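Keeping Lemons on the Kitchen Table
Project report, Tharindu Gunawardena and Sota Chiba

1. Why we chose this

Our flat shares one kitchen and one table. Fruit gets bought, put down wherever there is space and then forgotten. In February we threw away most of a bag of lemons that had gone soft at the back of a cupboard. Our tutor had asked for a project on storage in a small household, so we decided to look at where people put fruit down and whether they use it afterwards.

We limited the project to lemons. They are cheap, they do not bruise easily and everyone in the flat cooks with them or puts them in tea.

2. What we did

We bought 15 lemons from Allell, the greengrocer nearest to us, and weighed the bowl we normally use for fruit, which came to 235 g empty. The bowl was then put away so that it would not affect the results. For the first week the lemons were kept in the cupboard, as before. For the second week they were kept on the table with a basket next to them, and the other things that usually collect there (post, keys, chargers) were moved to a shelf in the hall.

Each person wrote on a sheet by the fridge when they took a lemon and what it was for. We did not tell our flatmates which week we expected to go better. Sota checked the sheet every evening and Tharindu typed it up on Tuesday.

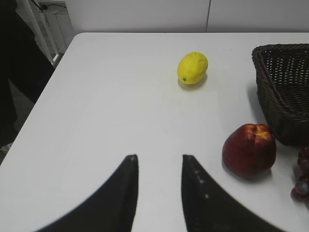
Does a lemon have to go in the fridge?
It keeps longest there, in a closed bag or box, but at room temperature it will normally last for several days and is easier to squeeze.

3. What we found

More lemons were used in the second week. In the first week only 3 were taken from the cupboard, and 2 of those went on the same meal. In the second week there was an entry on most days, usually for tea or salad dressing. One flatmate wrote that she had not known there were any lemons in the cupboard.

The basket was used less than we thought it would be. People took a lemon out, cut it, and left the other half on a saucer by the sink. Whole lemons were also put down on the table beside the basket. With the post and keys gone they were easy to see, so this did not matter much for the result.

4. Problems

The weeks were not the same. Two people were away for part of the first one, and in the second we had guests. We also think the sheet by the fridge reminded people about the lemons, whichever week it was. A longer test with the order swapped round would be better.

5. What we would change

The shelf in the hall should stay, as it kept the table clear for both cooking and eating. We would add a small covered dish for cut halves, kept at the front of the fridge. If we repeat the work we will use limes or onions as well and ask the flat upstairs to fill in a sheet of their own.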